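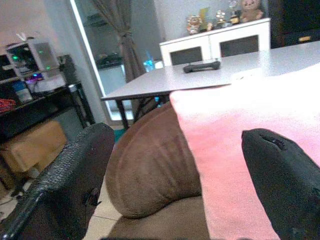

Does a client's approval of a storyboard cover later changes to the ad?

Trendia Creative
Our agency is producing a 30-second television ad for a furniture retailer. The client signed the storyboard, after which the director replaced the closing voice-over with on-screen text. The client's marketing office now states that its approval no longer applies and has declined to release the second payment. The contract refers only to "approval of creative materials." We would be grateful for guidance on whether a new signature is required. The first airing is planned for July.

2 shares

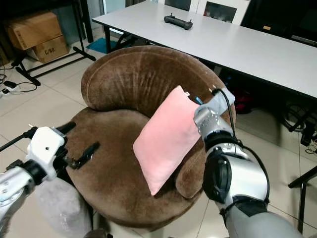
Advertising Practice Desk – Member Help

Kinov Media Office
In general, an approval covers the version that was signed and no other. A change to the spoken or written claims in an ad should be treated as a new version, even where the meaning appears to be the same. On-screen text may also need to be cleared again by the broadcaster, which will look at its size and the length of time it remains on screen.

We advise sending the client a short change notice that sets out the old wording, the new wording and any effect on cost. The notice should ask for a written reply by a stated date. Whether the payment may be withheld is a separate matter and depends on the payment schedule in your contract. If the second payment is tied to delivery and not to approval, the client's position may be weak – please have the clause read by a lawyer before you rely on this.

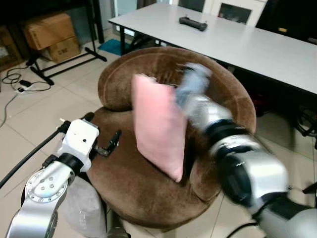 Posted by Wyss Production Services, Apr 5, 2018

We had the same thing on a radio job. The client signed again and that was the end of it. It is usually quicker to ask than to argue.

Pavau Accounts
The reply from Kinov Media Office is correct as regards approval. I would add that the director's agreement should be checked as well. Some agreements allow changes made on set, and others require the agency's consent first. If consent was required and was not given, the cost of restoring the voice-over may not fall to the agency. Keep the signed storyboard and all related e-mails in one file.

3 comments

Contact the Desk | Terms of Use | Copyright Advertising Practice Desk | Back to top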